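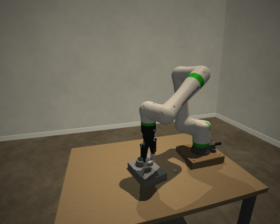
Dikska Bench Assembly Pack, reviewed after one school year
27/04/2022

Our club bought the Dikska pack in October, after Ilse Cuypers saw it at a teachers' day and came home with a brochure. I was against it. I'm still mostly against it, but less than I was, and a few people from other schools have written to ask whether they should spend the money. So I'm putting it all in one place.

What you get is a simulator with a set of small assembly tasks, a scripting tool, a teacher's handbook and a one-year license for a single classroom. You don't get a robot. The box art and the sales page are vague enough on this point that two parents asked me where we were going to put it. We paid 2,691 for the classroom license, which would have bought us a lot of motors and aluminum.

The club has 11 students. They meet after school and most of them had built wheeled robots before, so they knew about drive trains and batteries and very little about arms. The pack assumes the opposite. Chapter one throws joint angles at you with almost no warning. Toon Wuyts, who runs the club with me, rewrote it over a weekend, and his version is four pages long and better.

Setup

Bad. The installer wanted admin rights on every laptop, then wanted them again for the update. On the older machines the shadows made everything crawl until we found the setting to turn them down, buried under a menu called Scene Comfort. Leave them on if your computers can take it, though. With the arm reaching down over the fixture there are several dark shapes lying across the table and the block, and my students learned to use them to judge how high the gripper was. It's the one bit of eye candy in the whole product that earned its keep.

The tasks

There are 6 units. Units one and two are waving the arm around. Three is pick and place. Four, the fixture unit, is the reason to consider buying this at all. You have a grey block on the table with raised round parts and a thin upright pin, and small round metal-looking pieces to handle. The block can be set at an angle to the table, one corner toward you, and that is where every script written by copying the sample falls apart. The students have to work out the turn for themselves. It took our best pair three sessions and they argued the whole time, which I count as a good result.

It also punishes sloppy approaches. The gripper is a chunky black thing and there's very little room between its fingers and the parts standing up from the block. Come in at the wrong angle and you hit something. The software tells you "contact event" and stops. It won't tell you which finger, or what it touched. Toon thinks this is good for them. I think it's lazy programming.

Unit five is conveyor belts, and thin. Unit six is a "design your own cell" project which we dropped.

How it looks

Plain. A white arm with green bands, a wooden table, bare walls and a brown floor. Some of the kids complained that it was dull next to the games they play at home. I don't mind that part. I do mind that the printing along the forearm is too small to read from the standard camera, because the handbook tells you to "check the arm label" in the first lesson. Check it with what?

The competition claim

The brochure says the pack prepares teams for regional events. We entered the Ferport spring meet with a team of 6, in the assembly class, on real arms supplied by the organizers. They placed in the middle. Their planning was clearly better than last year and their scripts were tidy. They were also caught out by everything a simulator lets you forget: a part that slid when the fingers closed, a table that wasn't level, a cable that snagged. The simulated arm has one short plug sticking out of its base and no cable run to speak of. If you buy this, beg some time on real hardware too.

Compared with the others

We borrowed the Lauritsen kit for a month the year before. It has a real arm, small and noisy, and its lessons are childish. Astov sells a cheaper simulator with weaker tasks, but it installed in ten minutes and the license doesn't expire. For a club just starting out I would take Astov. For a group that has already outgrown pick and place, the fixture unit in Dikska is stronger than anything in either.

Support

Two emails answered, one ignored. The ignored one was about the renewal price.

Would I pay again? At half the cost, yes. Ilse would pay full price, and the students voted with her. We have until the end of term to decide, and I've asked for the money to be split between a shorter license and a used arm.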